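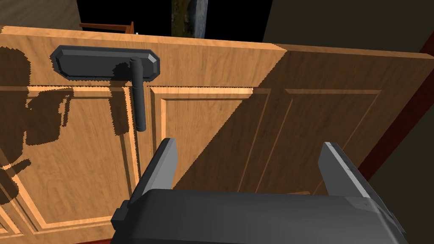 Cuadros door-opening arm moves to second simulation stage

The Cuadros project, a home-built manipulator under construction at the Drultby shared workshop, has moved to the second stage of its simulation work, project lead Bonifacio Echevarría told members in a build note dated 11 January 2019.

The task is the opening of a wooden cabinet by its lever handle, using a parallel gripper with two flat fingers. Stage one, which began in September, covered the approach only: the arm had to bring its open fingers up to the lever and stop without touching the door. Stage two adds the grasp, the turn and the pull.

According to the note, 1464 approach runs were completed in stage one. Of these, 790 ended with the handle between the fingers and within the permitted angle. A further 336 reached the handle but were rejected because the gripper housing came too close to the door panel. The remainder timed out or were stopped at a joint limit.

Echevarría attributes most of the timeouts to lighting. The simulated lamp sits behind the arm, so the arm's own shadow falls across the door and darkens part of the handle backplate. The handle detector, which works from a camera at the wrist, tended to lose the edge of the plate where the shadow crossed it. Shadow resolution was left low to keep frame times down on the workshop's desktop computer, and the stepped outline was at times read as a physical edge.

Two changes have been made. The detector now weights the lever itself over the backplate, and lamp position is varied between runs. Shadow resolution has not been raised – the note gives the cost in frame time as the reason – but may be reviewed once the grasp is reliable.

The control software is built on Pruron, a motion library maintained by workshop members. Version 2 of the library adds a compliance setting for the wrist, which the turning motion requires. Echevarría writes that a rigid wrist pulled the fingers off the lever during early trials, as the arc followed by the arm did not match the arc of the handle.

The physical arm is not yet complete. The base and the first three joints are assembled, and the forearm is waiting on a replacement gearbox. A test door will be fitted to a steel stand beside the workshop's lathe once the grasp stage is finished.

Model files and run logs are on the Drultby shared drive. References on handle detection are kept in the group's Zotero library, open to all members on request.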